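Foro Hand Kit: Your Questions, Answered With Some Patience
June
By Þórarinn Bergmann

We've been renting out the Foro Hand Kit from the Standville shop long enough that the same questions arrive every Friday, usually from the same people. I've written the answers down so I can point at them.

What do I get in the box?

Two hand-held grippers, a charger, a strap, spare finger pads and a printed booklet that you will use to level a table. You hold the gripper, do an ordinary chore with it, and the kit records what you did. The recordings are used to teach a robot arm the same chore. The arm is not in the box. People do ask.

So I'm doing the housework for the robot?

For now, yes. It's a long apprenticeship and you are the one paying the deposit.

Which chores work best?

Anything with a clear start and finish. Cups onto a shelf, socks into a drawer, towels in half and in half again. Start with those. Everyone ignores this and goes straight to winter clothes.

Can it handle winter clothes, then?

It can, within reason. Puffy jackets are the hardest thing on our chore list. They slide, they spring back, and a sleeve you tucked under a moment ago will have other plans. Lay the jacket out flat with the back facing up, bring the sleeves in one at a time, and fold from the hem toward the collar. Pinch a proper fold of fabric between the pads. If you only catch the outer skin of the quilting, you'll lift a small tent and drop it again.

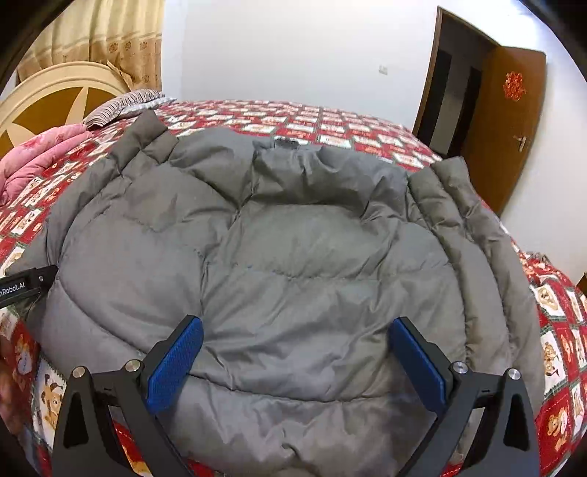 Go slower than feels natural. A jacket that takes you ten seconds by hand may take a minute with the gripper the first time, and a rushed recording is mostly a recording of someone getting annoyed. If a fold goes badly, stop, lay everything out again and start a new take.

Do I need a special room?

No. A bed is fine, and so is a kitchen table. You don't have to buy plain sheets either. One customer asked whether she should repaint. Please don't repaint.

How long does the battery last?

59 minutes on our bench. We tried hard to get it to 60 for the sake of the leaflet.

What does it cost?

The deposit is $400, returned when the kit comes back in one piece. Pads wear out and we don't charge for those. We do charge for grippers that have been through the washing machine, a policy we did not have at first.

Should I rent this or the Ladefoged set?

The Ladefoged is lighter and comes in a nicer case. Ours has a wider grip and someone who picks up the phone. If you mostly move small hard objects, rent theirs. I've said so to customers and my partners have asked me to stop.

Can I return it by mail?

Yes, or drop it at the Carkthorpe counter, which is open until 3 and means it.

Comments

pilchard_dan
Did towels for a week and got quite good. My wife points out that I never folded them before the gadget came.

Marguerite T.
Is the strap adjustable? Mine keeps creeping up my wrist.

Þórarinn Bergmann
There's a second buckle under the flap. Page 2 of the booklet, if it isn't under your table.

oldboots
Tried a sleeping bag. Would not recommend.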